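Door seals and heat loss in small ovens
Speaker notes, Umesh Pant, afternoon session 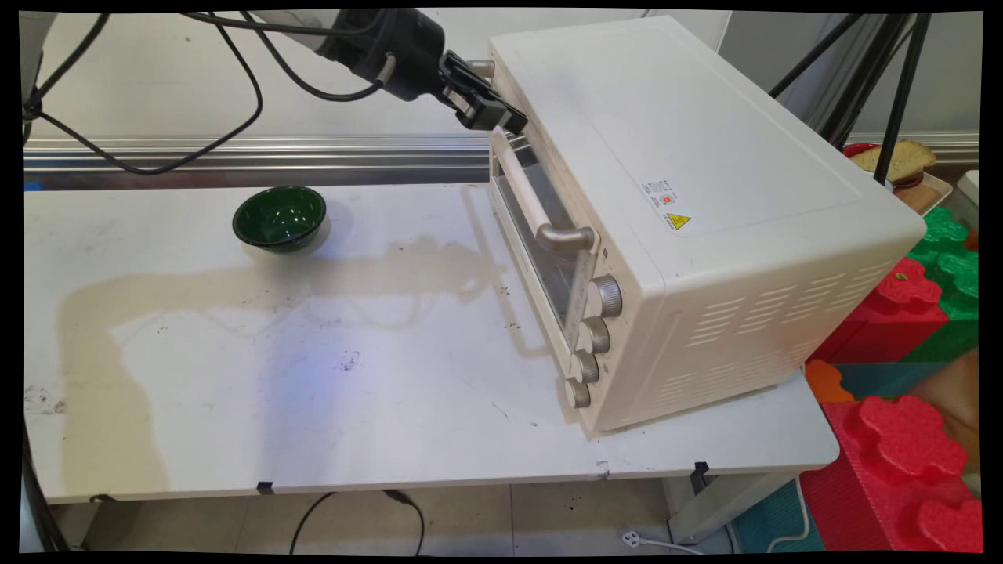
Start with the definition. Heat loss through a closed oven has three routes: conduction through the walls, radiation through the glazing, and leakage at the door edge. Today covers the third. Most published advice treats the box as sealed, and for small domestic units it should not be. Take a worktop model like the cream one on the slide, with a tall glass window in the door and a long bar handle across the upper part. With glazing that size there is less face left over for insulation, so the fit of the door carries more weight. Pause for questions on terms.

Slide 2. Test method. Wedero supplied 48 ovens, all unused. Each was heated to a steady 183 degrees and held there for 20 minutes before any reading was taken. Power draw was logged at the plug. Mention that room temperature was controlled and draughts were not, apart from a screen on the window side. Ashton Te Moana will raise this if I don't.

Slide 3. Gap measurement. Feeler gauges at the four corners and at mid-span on each side, door closed under its own spring. Gauges were used cold only. Explain why hot readings were dropped: the strip softens and the gauge pushes it aside.

Slide 4. Results. Read the axis labels aloud, they are small. Top corners leak most. A gap of 2 millimetres at the top edge costs more than the same gap at the bottom, as warm air rises and finds the upper opening first. Two outliers, both with bent hinges, are shown but left out of the fit.

Slide 5. Seal materials. Kalto strip against Prata strip, same profile. Give the difference after ageing only. Skip the price table if short of time.

Slide 6. Open points. Hinge wear, repeat cycles, steam. The Flikotberg rig should be free in March for the steam runs. Leave contact details up during questions.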